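단기 숙소 침구·의류 재사용 사업 중간 보고

수신: Stornen 재단 지원사업 담당
작성: Dayana Castaño (Barkton 운영팀)
작성일: 2018년 1월 9일

1. 개요

본 보고는 지난 6월에 시작한 재사용 사업의 진행 상황을 정리한 것이다. 사업의 목적은 단기 숙소에서 교체되는 시트와 수건, 투숙객이 두고 간 의류를 모아 세탁하고 수선한 뒤 Barkton 지역의 쉼터에 전달하는 것이다. 신청서에 적은 세 가지 과업 가운데 수거와 세탁은 계획대로 진행되고 있고, 수선은 일정보다 늦다.

2. 수거

보고 기간 중 참여 숙소는 7곳이다. 신청 당시보다 2곳이 늘었다. 모인 물품은 모두 1147점이며, 이 중 562점이 세탁과 검수를 마치고 쉼터로 나갔다. 나머지는 수선 대기, 세탁 대기, 폐기 판정으로 나뉜다. 폐기 판정은 대부분 표백제 얼룩이 있는 수건에서 나왔다.

수거 주기는 처음에 격주로 잡았으나 숙소마다 보관 공간이 달라 맞지 않았다. 객실 수가 적은 곳은 한 달에 한 번, 큰 곳은 매주 방문하는 것으로 바꾸었다. 운행 거리는 조금 늘었지만 유류비는 예산 안에 있다.
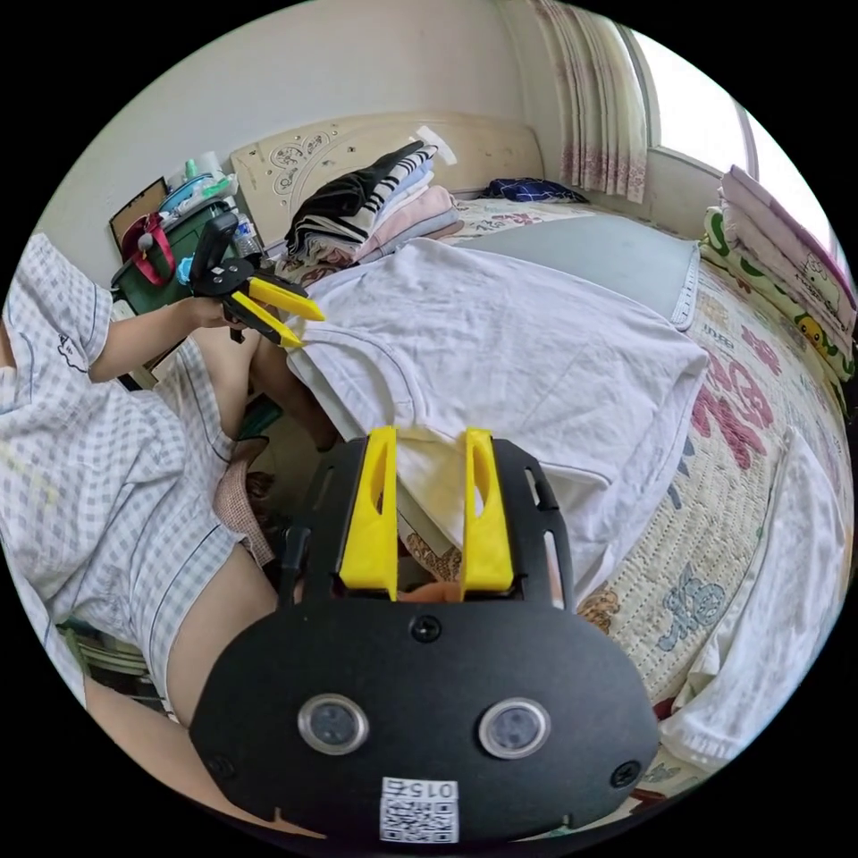 수거 자루는 색으로 구분한다. 흰 면직물은 회색 자루, 색이 있는 직물은 파란 자루에 담는다. 9월까지는 섞여 들어오는 경우가 많아 세탁소에서 다시 분류해야 했다. 객실 정리 직원용 안내문을 한 장으로 줄인 뒤로는 재분류 시간이 크게 줄었다.

3. 세탁 및 검수

세탁은 Zalitz 세탁소와 계약하여 맡기고 있다. 단가는 계약 당시와 같다. 11월에 건조기 고장으로 납품이 한 차례 밀렸고, 그 주의 쉼터 전달분은 다음 회차에 합쳐 보냈다. 이에 따른 추가 비용은 없었다.

검수 기준은 Édgar Cuervo가 작성하였다. 구멍, 얼룩, 고무줄 상태, 봉제선 순으로 확인하고 결과를 표에 기록한다. 초안에는 냄새 항목이 있었으나 검수자마다 판정이 달라 삭제하였다. 티셔츠는 목둘레 늘어남을 따로 적는다.
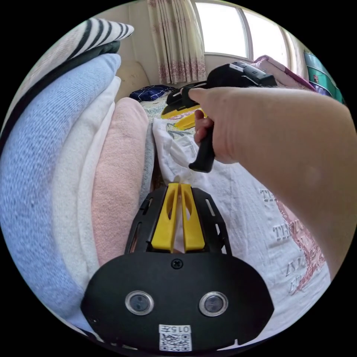
침실 침대 위에 놓인 흰 천.

4. 수선

수선은 Yupanqui 수선실에서 하기로 되어 있었으나 재봉틀 설치가 늦어져 10월 말에야 작업을 시작하였다. 현재는 시트 가장자리 박음질과 베갯잇 제작을 우선 처리한다. 헤진 시트에서 쓸 수 있는 부분을 잘라 베갯잇으로 만드는 작업은 예상보다 손이 많이 가므로, 다음 기간에는 목표 수량을 낮추고자 한다. 변경된 목표는 별도 서식으로 제출하겠다.

의류 수선은 단추와 밑단에 한정하였다. 지퍼 교체는 부품값이 옷의 재사용 가치를 넘는 경우가 많아 중단하였다.
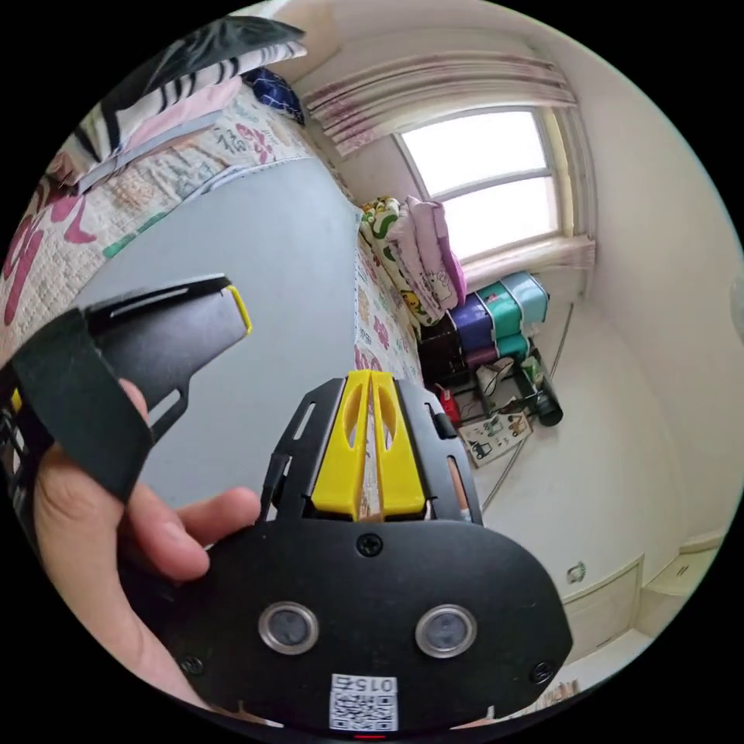
노란색 집게와 QR코드 스티커가 있는 검은색 그리퍼.

5. 예산

인건비와 운송비는 계획 범위에서 집행되었다. 수선실 개시가 늦어 재료비에 잔액이 있으며, 이를 다음 기간으로 이월해 줄 것을 요청한다. 세탁비 영수증은 월별로 묶어 첨부하였다.

6. 다음 기간 계획

- 참여 숙소와의 협약서 갱신
- 수선 대기 물품의 우선순위 재조정
- 쉼터 두 곳의 필요 품목 조사(겨울 이불 포함)
- 검수표 전산 입력

협약서 갱신본은 서명이 끝나는 대로 재단에 사본을 보내겠다. 문의는 Barkton 운영팀으로 하면 된다.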